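Is the Monder starter arm kit good enough for sorting small parts?
Asked in Robotics > Kits and Hardware

benchtop_sorter

I'm looking at the Monder arm kit for a small tabletop sorting setup at a community workshop. Parts would be plastic, light, mixed shapes, nothing bigger than a golf ball. The seller offers it with the Bulik software license or without, and there is also a setup service through Rao where someone comes out and does the calibration for you.

What I want to know is whether the kit works without the service, and whether the Bulik software is worth paying for. I have wired up motors before but I have never calibrated an arm against a camera. I would be running it about two evenings a week.

iltam_user32

I have had mine since July and use it for the same kind of thing. Short version: skip the service, get the software.

The arm is fine for light plastic. Calibration is a guided routine in Bulik. You fix a printed square marker to the table, the camera finds it, and the arm moves through a set of positions. My first try took more than 30 minutes and I had to repeat it when I bumped the table. Now I only redo it when something gets moved.

For test parts, use shapes that are different enough to show you where it fails. My set has a cube, cylinders, stars, a heart, a pentagon and a triangular prism, in four colors. Put them on a plain light board so they stand out from the table.

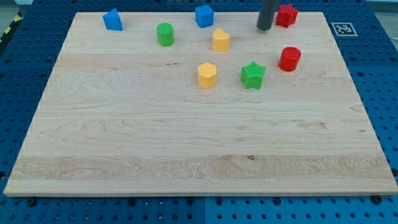
What to check before you buy

Table: you want something you can bolt to. A perforated table is easiest. I tried a folding table first and the arm shook it.

Tip: the kit comes with one tip for flat-topped parts. If you have a lot of round parts lying on their sides, ask about the other tip — it is sold separately and was out of stock when I ordered.

Software: the free version lets you save 2 routines. The paid one goes to 100. It also sorts by color and shape together, and the free one only does color. With a red cylinder and a red star on the same board that matters.

Part spacing: leave gaps. It does badly when pieces touch.

quietgears

Depends on your budget. I went with Iltamden instead and it's OK. Slower arm but the manual is better. Never used the Monder one so can't compare them directly.

pegboard_and_pliers

I'd disagree a little on the Rao service. We paid for it and they also set up the stop button and marked out the floor, and we would have put both of those off. If other people are going to be near the arm in your workshop I would at least get a quote. If it's only you, do it yourself.

Also check the power cable length. Ours was short and we had to move the table closer to the wall.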